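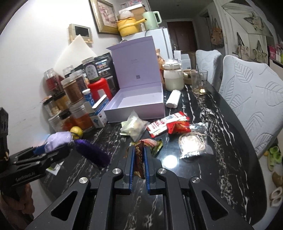
Snacks and a lavender pouch on the black marble tabletop.

Tornon Marcel Waving Iron, electric, 19 mm barrel

Sold by Metwally Hair Supply, Brirnirness
Brand: Tornon
Range: Prandgate (period styling)
Stock: in store and online
Trade price: log in to see it
Page updated Jun 30, 2020

Back in stock. Sorry for the wait, second shipment was held up and then half of it went straight out to people on the list. If you were on the list and haven't heard from us, ring the shop.

What it is

Proper marcel iron. Rod and groove, no spring. Two loose handles you roll in your fingers, same action as the old stove-heated ones, except this plugs into the wall. For 1920s and 30s waves, shingled bobs, the deep S shape close to the head. Theatre, film, weddings, re-enactment, anyone who does a lot of period work. Also very good on short grown-out bobs that have gone a bit triangular at the sides.

It is not a curling wand and it doesn't clamp by itself. If you let go, it opens. We get a few back every year from people who expected a spring, so please read that again before ordering. The spring version is the Prandgate Easy Curl, different page, same barrel sizes.

Specs

Barrel: 19 mm, chrome over steel
Groove: full length, edges eased so they don't leave a line
Heat settings: 5
Warm-up: under two minutes to setting three, longer to the top
Weight: 531 g with cord
Cord: 3,000 mm, swivel at the handle end
Plug: Australian three-pin
Auto-off: yes, one hour, can't be disabled
Stand: fold-out wire, attached
Handles: black, heat resistant, one rotates and one is fixed to the groove side

In the box

Iron, heat mat (grey, rolls up), instruction sheet, warranty card. No comb. The sheet is fairly ordinary, somebody translated it in a hurry. We've written our own one page version and put one in with each order from us. If yours is missing it just ask and we'll email it.

Which setting

One for bleached or very fine. Two for fine and coloured. Three does most people. Four for coarse or resistant hair. Five we'd leave for wigs that are rated for it, and human hair only. Synthetic fibre will melt on setting one, never mind five. Test a bit at the nape, or on a strand off the bottom weft if its a wig.

If in doubt go down one and hold it a touch longer.

How to wave with it (short version)

Dry hair, completely dry. Detangled, light setting spray if you use one, let that dry too. Oil goes on after.

Part it first. Deep side part for most twenties looks, and take it further over than feels right.

Section no wider than the barrel is long. Comb the section in the direction of the first dip. Iron in close, groove on top, rod under. Close, slide half a centimetre or so towards the part, roll a quarter turn away from you, hold, open. Comb the other way, move down one barrel width, reverse the roll. Groove underneath this time. Carry on to the ends.

Join the next section by starting right on the last ridge. This is the hard bit. Everybody's first side looks good and second side doesn't match. Practise on a block.

Pin with flat wave clamps and leave it till cold. Brush out only if you want the softer thirties look. For a twenties finish leave the ridges hard and smooth the surface with a bit of pomade on the palms.

Cut matters more than the iron, to be fair. One length hair past the shoulder will wave all right but it won't sit like a bob. Blunt at the jaw, shingled up the back, and you're most of the way there. Layers can stick out of the ridge, so a stronger spray.

A bit of background as people ask at the counter

Marcel waving came out of Paris in the 1870s and was done on long hair for years before the bob arrived. Then short hair came in and the irons went with it, and there was a long overlap with finger waving, which is wet setting with comb and fingers and no heat at all. People mix the two up constantly, including some textbooks. A finger wave is set wet. A marcel wave is ironed dry. They look similar in old portraits and you often can't tell.

The old irons went in a gas or spirit heater and you tested them on paper. If the paper browned, too hot. Some stylists still like the stove type for speed, two irons on the go, and we do carry a small stove in the Prandgate range for salons that want one. Not for home bathrooms please.

Sizes

13 mm, tight, for very short fringes and nape work
19 mm, this one, best all rounder
25 mm, long hair and looser thirties into forties shapes

Buying just one, get the 19. The 13 looks cute but you'll hardly use it unless you do shingles every week. 25 due in July, no firm date, don't ring every day.

Care

Unplug, let it cool on the stand, wipe with a damp cloth. Product build-up in the groove is the usual reason for drag marks. Soft toothbrush and a drop of metho, once a week in a salon, less at home. No steel wool. No scouring paste. The chrome goes dull and then it grabs.

Don't wrap the cord round the barrel, even cold. The swivel is the part that fails first and it's nearly always from wrapping. Swivels are replaceable, we do them in store, bring the iron in without the stand folded.

The rotating handle loosens over time. There's a small screw under the end cap. Quarter turn. Dont overtighten or it won't roll.

Warranty

Two years home use, one year salon. Covers element, switch, cord. Doesn't cover chrome scratches, drops, or irons that have been opened up. Keep your receipt. We can look up account orders but not cash ones.

Change of mind returns: unused only, box sealed. Hygeine rules, and we can't resell one that's been in hair.

Delivery

Order before noon for same day dispatch, weekdays. Brirnirness metro usually next day. Country and interstate longer. Pick up from the shop is free, side door, the front step is being redone. Parking at the back, watch the bollard.

Questions we get

Does it work on curly hair?
Yes, blow it smooth first. Setting three or four. It'll drop in humid weather, same as any heat style.

Left handed?
Fine. Cord swivels either way and the switch is on the side. The diagrams on the sheet are all right handed so flip them.

Can I use it overseas?
Needs 220 to 240 volts. Adapter is OK in most of Europe. Not North America, not with a cheap converter either.

Is it the same as the one with the red handles?
Older model, same barrel, three settings, no auto-off. Discontinued. We have parts for a while yet.

How long do the waves last?
Well set and left alone, a couple of days. Silk scarf overnight. Wigs, weeks.

Will it do beards?
People have tried. Not covered.

How many have you sold?
1,458 across the three sizes, counting trade. Mostly the 19.

Goes well with

Prandgate flat wave clamps, pack of 12
Tornon rat-tail comb, carbon, heat safe
Prandgate setting spray, firm
Canvas block and table clamp
Tornon heat glove, left or right, one size

Clamps are out of the long ones at the moment, short still available. The comb is worth it. Ordinary plastic will warp if it touches the barrel and then you've got a wavy comb.

Trade accounts

ABN and proof you work in the industry, or student card from a hairdressing course. Allow two working days. Students get the same price as salons on this iron but not on the stove. Bulk orders for colleges, email and we'll quote, freight extra outside metro.

Add to cart
Add to wish list
Notify me when the 25 mm is in
Print this page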